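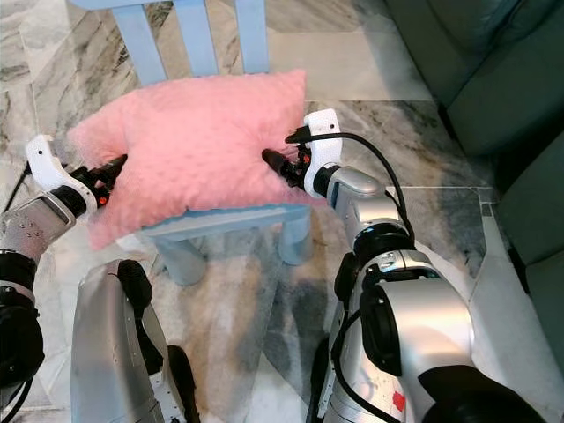 Tudor Onu runs data collection at Vanags, where two-armed robots are driven through household tasks by human operators and the recordings are used to train a control policy. The current task set is called Storura. Its subject is soft goods: cushions, folded towels, seat pads.

"Rigid objects were the first year," Onu says. "A block tells you where it is. A cushion changes shape as soon as you touch it, and the policy has to cope with that."

The set holds 1,681 accepted demonstrations against a target of 3,000. Each one covers a single placement, from first contact to release. Operators work in shifts of 4 hours, and Onu says quality falls off before speed does.

"In the last hour people start squeezing harder. The episode still succeeds, so a success flag won't catch it. We look at gripper travel instead."

Two-handed holds get the most review time. With one gripper pressing from each side, the arms have to close at matching rates or the cushion rotates toward the slower one. Onu keeps some of those rotations in the set, provided the operator corrects them before release.

"If every example is clean, the model never sees a recovery. We had that problem with Wodley, our earlier set. It ran well until the object tilted, and then it had nothing to go on."

Furniture is varied on a fixed schedule. A child's chair is harder than a full-sized one, he says, as the seat leaves little margin and the arms must come in low, close to the front rail. Floor and background are changed less often – moving the robot means repeating the camera calibration.

Labeling is done in Truvum, an in-house tool that splits each recording into 7 phases. Onu would like fewer.

"Lift and carry overlap. Two annotators will put the boundary in different places and both can defend it. I'd merge them, but then the older labels have to be converted."

That conversion is planned for November. Collection will continue on the existing scheme until then.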